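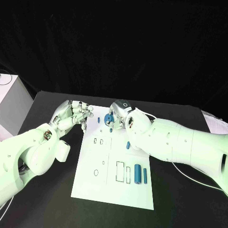 Skekuvska Sorting Sheet and Parts Set

Workshop builds > Bimanual > Fixtures and task boards

Posted in February by Miklós Gál

The Skekuvska set is a low-cost placement task for two-arm builds with multi-fingered hands. It consists of a printed outline sheet and a matching set of blue parts. We sell it complete, as a parts-only pack, or as print files for people who would sooner make their own. It was drawn up in the shared shop on Grivcombe Lane and has been revised 12 times, mostly to move outlines that put the two wrists in each other's way.

The outlines are black on white. Keep the table under the sheet dark. A dark top gives the head camera a clean border to find, and the sheet corners are what the Bevier alignment script uses to set the work frame. A gloss top will throw reflections from overhead lights and the script will report a bad corner or lock onto the wrong one. Matte black paint works. So does cloth, if it is pulled flat and clamped.

Fit and clearance

Parts are printed at 2 mm under the outline on each axis. Earlier revisions were tighter and most of the failed placements we logged were pieces set down correctly and then scored as over the line. If you print your own, check the first article against the sheet before running the rest. Shrinkage on the taller pieces is enough to matter with some filaments.

Surface finish is left as printed. Do not sand the tall pieces. Bare robot fingertips slip on a smooth wall, and the layer lines help.

Arm setup

Approach angle matters more than reach. Each shoulder should be set wide enough that the forearms come in on a diagonal from either side, with the hands meeting over the sheet. A pinch between index finger and thumb suits the small pieces, and the index tip can be brought down close to the paper at the top edge, as the left hand does here.
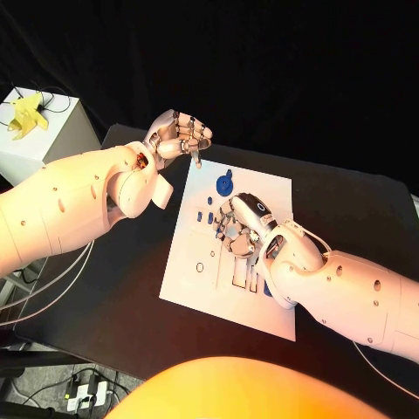 Cable routing should be settled before any tuning. The leads we use on the Kiss wrist adapter need enough slack for full wrist rotation, and that slack has to go somewhere. On this build a thin white cable loops over the right wrist, and two more hang below the left arm and drop off the side of the table. Keep all such loops above the knuckles. A loop that sags below the fingers will sweep the small pieces off the sheet on the return move – the narrow upright ones go first.

Controller settings

Start with the grip current limit low and raise it until the larger cylinder can be lifted without rotating in the hand. Set the descent speed separately from the travel speed. The supplied profile polls fingertip contact every 12 ms and stops the descent on the first reading over threshold. The threshold is stored per finger, so rerun the calibration after swapping a fingertip or re-tensioning a tendon.

Sheet life is roughly 2000 placements on uncoated card. Laminated sheets last longer but have the same glare problem as a gloss table.

Ordering

Part no. 993, complete set. Parts-only pack and print files are listed under the same number. Replacement sheets ship flat. The alignment script and the controller profile are included with every version. Arms, hands and wrist adapters are not included.

Returns are accepted on unused sets. Sheets that have been punched or trimmed cannot be taken back.

Contact | Shipping | © Bevier Workshop Supply | Back to top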